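Teuber FS-3 Hardwax Oil Applicator: Long-Term Review

The Teuber FS-3 is a floor finishing applicator for hardwax oil and thin waterborne coatings. It consists of a telescoping aluminum pole, a swivel head, a weighted backing plate and a set of replaceable pads. It competes with the Wodent roller frame, which most small flooring outfits in my area already own, and with the plain white pad on a pole that everyone started with.

I bought the kit at the regular price and have used it on three oak floors, one ash staircase landing and a good number of test boards. The head has now covered a little over 2,000 square feet. The notes that follow apply to the current version with the metal pole lock. The earlier version had a plastic collar, which I have not tested.

In the box

The kit contains the pole in two sections, the head, the backing plate, four pads, a drip tray and a hex key. The instruction sheet is a single folded page. It gives a pad break-in procedure (wash, wring, dry flat) that should be followed. A new pad sheds lint on the first pass if it goes straight from the bag into the oil, and lint in hardwax oil has to be sanded out.

Extra pads come in packs of four. The older Wodent pads do not fit, as the hook field on the Teuber plate is narrower by about the width of a finger.

Build

The pole locks with a steel cam and holds its length under pressure. With both sections fully extended there is some flex near the joint, which is noticeable when pulling a loaded pad toward you and absent when pushing. I work with the upper section drawn in by a third, and the flex stops being a factor.

The swivel is the best part of the tool. It turns freely through its full range and has a friction ring that can be set with the hex key. At the factory setting the head flops when lifted, so the leading edge touches down first and leaves a line. A quarter turn tighter fixed it. The setting has held since then, with one readjustment after the second floor.

The backing plate is cast and painted. The paint on mine has chipped along one long side from contact with the tray. Bare metal at that spot has shown no rust so far.
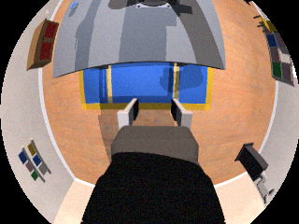
GRURKHOLM, 22 Apr 2019

Spreading test

The first full floor was red oak strip, sanded to 120 grit and vacuumed twice. I used Walluseck two-component oil in a natural tone, mixed in small batches. Pot life at shop temperature was long enough to finish a batch without hurrying.

The FS-3 lays down a thin and even film when the pad is damp with oil. When the pad is saturated, it releases too much in the first few feet and then runs lean. The fix is to pour a narrow ribbon on the floor, set the head down dry beside it and work the ribbon outward with the grain. Used this way the pad acts as a spreader and carries very little oil itself, which keeps consumption steady from board to board.

Lap marks were not visible on the oak after curing, either head-on or in low light from the window side. On ash there was one faint overlap where I stopped to move a cord. I put that down to the stop – the film had begun to tack before I came back to it.

Coverage on the first coat was close to the figure on the oil can. The second coat took less than half as much. The same oil under the Wodent roller used more product on both coats and left a light stipple that had to be buffed down.

Edges and corners

The head is rectangular with square ends, and it will run tight against a baseboard with the swivel turned flat. It does not reach into inside corners. The last couple of inches still need a brush or a folded cloth, and the same applies around door casings and heat registers. Under radiators the head fits if the plate is removed, although pressure is then uneven.

On the stair landing the pole was a nuisance at any length. The head can be used by hand with the pole stub left in place, but there is no grip for that purpose and the stub is slippery once it has oil on it. A short handle would be a sensible accessory. Teuber does not list one.

Cleanup

Pads used with two-component oil should be treated as disposable. I tried to save one with mineral spirits and it dried stiff along the edges. Pads used with waterborne finish rinse clean if washed at once and have lasted through several coats each. Oily pads go in water in a closed metal can, as with any rag that has had drying oil on it. The instruction sheet mentions this in small type on the back, and it belongs on the front.

The hook field on the plate collects dried finish. A stiff nylon brush removes it, and the job takes a few minutes per floor.

Shortcomings

– Factory swivel setting too loose
– No short handle for stairs
– Drip tray too shallow to carry when filled
– Pads fit no other brand

Verdict

For floors up to 700 square feet the FS-3 is faster than a hand pad and uses less oil than the roller. Larger open floors are better served by a buffing machine, and the pole flex becomes tiring on them. Anyone who oils one room every ten years can use a basic pad and pole and get an acceptable result with more care. For regular work in hardwax oil I would buy the kit again, along with a second pack of pads and a deeper tray.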